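Recording demonstrations for a laundry unloading task
Posted by Bethel Kassa, 20 Jul 2019

These steps assume the Moroz controller is paired and both arms are homed.

1. Place the basket on the floor in front of the washer, inside the reach of both arms. Leave room for the door to swing.

2. Set the recorder to 50 Hz. Start recording before the first motion — a clip that begins in mid-reach has to be thrown out.

3. Bring one gripper to the door from below and keep the wrist camera on the rim. Close the fingers slowly. If the grip slips, back off and approach again in the same take.

4. Swing the door through its full arc. Do not stop partway to change hands.

5. Reach into the drum, grasp the item, lift it clear of the lip and release it over the basket.

Washer and basket, wrist view and head view:

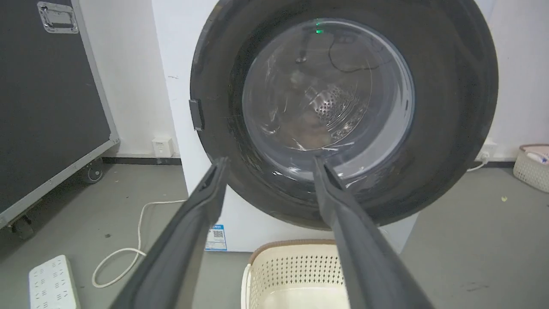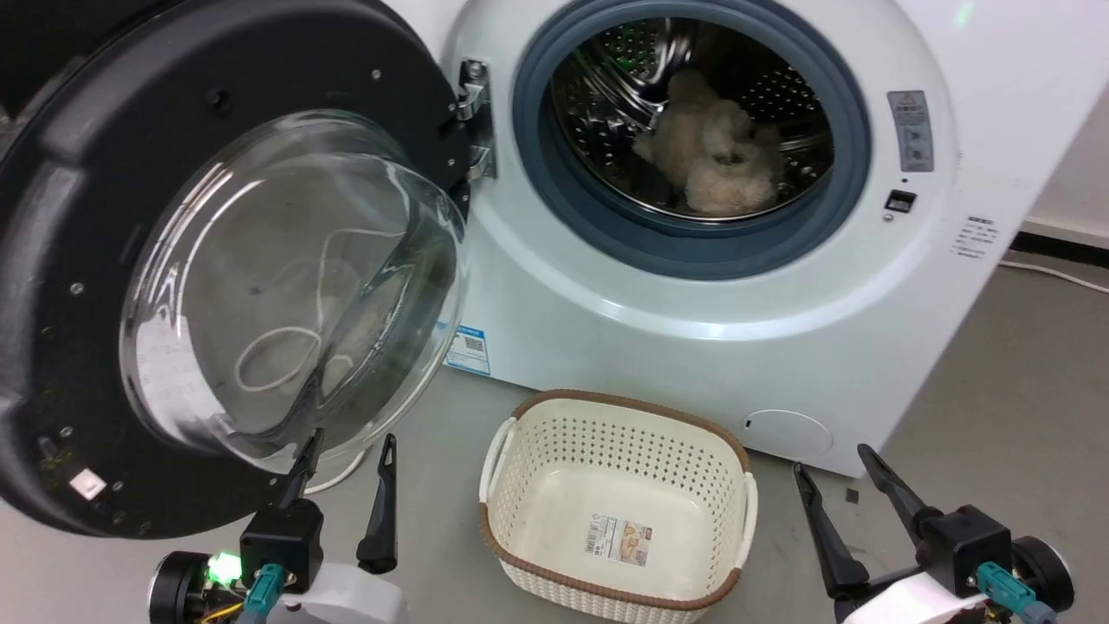 Aline wrote in to say that her policy kept dragging cloth over the lip until she recorded 11 extra takes with a higher lift, and that she now pauses for two seconds above the basket before opening the fingers.

6. Return both arms to the start pose and stop the recorder.

Repeat until you have 200 clean takes. Change the position of the item between takes — the Tullport scripts skip any take whose start state matches the previous one.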